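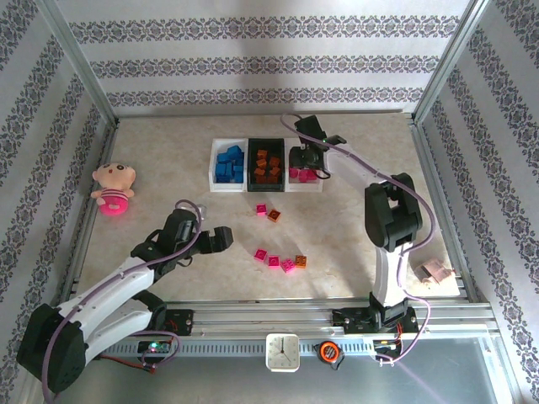

I Went to the Avadham Open Day to See if a Robot Will Ever Clean My House

Posted May 16, 2021

I have two kids, a dog and a living room floor that is mostly plastic bricks, so when Avadham opened its workshop in Zulness to anybody who signed up online, I signed up before I'd finished reading the page. The question I brought along was a very simple one. Can a machine do my chores yet? My husband said the answer was no and he could save me the drive. I went anyway, and I'm so glad I did!

The building is behind the old Harms warehouse, and you'll drive past it at least once (I went past it twice). Parking is free. Check-in took forever on account of the sticky name tags, which would not stick to anybody's jacket, and then Darragh Carroll came out, waved us all into a hallway that smelled like toast, and told us to ask anything we liked. We took him at his word.

Block sorting, the main event

The first stop was the one I'd come for. Two arms, one table, a bunch of toy bricks, and bins along the back where the colors are supposed to end up. Blue on the left, orange in the black bin in the middle, pink on the right. My four-year-old does this at preschool. I figured I'd watch for a minute and move on, and I stood there so long my foot went to sleep.

It is slow. I want to get that out of the way, because the videos you see online are nearly always sped up and I had that speed in my head. An arm would drift over a brick, stop, sort of reconsider, come down, close its fingers and lift. Sometimes it got the brick and sometimes the brick squirted off sideways and everyone in the room went "ohhh" like we were at a ballgame. Darragh had written the best run of the morning on a whiteboard: 43 bricks picked up before one got dropped. A man next to me said his record at home was lower than that.

What surprised me was how much fuss goes into things I do without looking. A brick standing on its end is one problem and a brick lying flat is another. Two bricks touching each other is a whole separate headache, as the fingers need somewhere to go. I have never in my life thought about where my fingers go! I scoop. Robots, so far, don't scoop, or these ones don't, and I asked about it, and Darragh said that scooping was "on the list" and laughed in a way that made me think it's a long list.

I loved the wallpaper, by the way. The table has walls around it with this fancy scrolly pattern like my grandmother's dining room, and there's a doll lying around in there too. It made the whole thing feel more like a playroom than a lab.

What the gripper sees

Next they talked us through seeing. I'd assumed the robot looked down from above, like I do, with the whole mess laid out in front of it. But there's also a view from out at the end of the arm, past the fingers, and it's a very odd way to look at a room. You get your own two fingertips in the bottom corners and then floor, floor, floor, all the way to the wall. If you're pointed at a patch where there's nothing to pick up, then nothing is what you get. I kept thinking about the times I've searched for the TV remote with my cheek on the carpet.

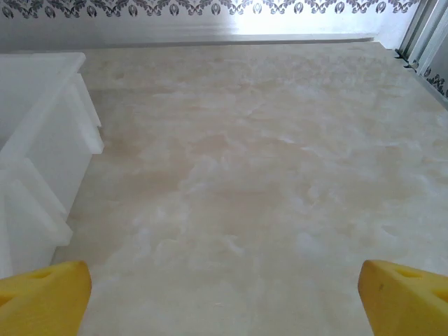 Treasa Ó Dubhghaill thought I was being too easy on them. Her view was that picking things up had never been the hard part of housework, and that the hard part was deciding what belonged where – whether a sock on the stairs was going up or coming down, whether a drawing was trash or a masterpiece. A bin for blue and a bin for pink was fine, she said, but she had never once been in a house where the mess came in two or three colors. She'd buy one the day it could empty a schoolbag.

I thought that was a great point and I said so, and then a whole argument got going. Somebody brought up dishwashers, which don't decide anything and which not one of us would give back. Somebody else wanted to know if it could fold. (No. I asked about fitted sheets and got a look.) Darragh's take was that a shop floor will get these arms long before a kitchen does, since in a shop the same part shows up in the same spot all day and no dog walks through. He said a stockroom that sorts returns would be happy with something slow, as long as it kept going after everyone went home. I can see that. I worked in a stockroom one summer in college and I would have given that job to a toaster.

We got talking about practice, too. Avadham's training program is called Nillel, and one job in it gets repeated 1000 times before they'll even show it to visitors. Same table, same kind of bricks, dumped out differently each go. I asked who does the dumping out and the answer was people. People make the mess so the machine can practice tidying it! I offered them my children at a very fair rate.

One thing I'd tell anyone going next time is to hang back when the group moves on. The best part for me was after the crowd wandered off toward the snacks and I had the table nearly to myself. With a real heap of bricks in the middle, blue and pink and orange all in together, it's much closer to what I deal with at seven in the evening, and I found myself picking out which one I'd go for first. There's one orange brick off on its own to the left of the pile. Easy, I'd start there. Then I'd get into the thick of it where the orange and pink are all jumbled, and I'd probably just use both hands.
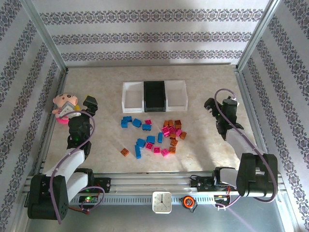 Snacks, prices and the boring stuff

The snacks were good! Proper sandwiches, and a lemon cake that was gone by the time I went back for seconds. Coffee was weak. Kids are welcome, but there's a line on the floor they have to stay behind, and if yours are anything like mine you'll spend the visit being a fence.

There's a little gift table by the exit with mugs and stickers. They also sell a tabletop arm kit for $422, and I picked up the box, read the back, saw the word "solder" and put it down again. My sister-in-law would love it. I bought 3 stickers.

So, chores. From what I saw, if your house is one table and your mess is bricks, you're getting somewhere. Laundry, no. Dishes, no, or not by arm anyway. Treasa and I swapped numbers at the coffee urn and we're both going back in June, when they're planning to try cutlery. I've already told my husband he's coming with me, and he's already asked if there'll be cake.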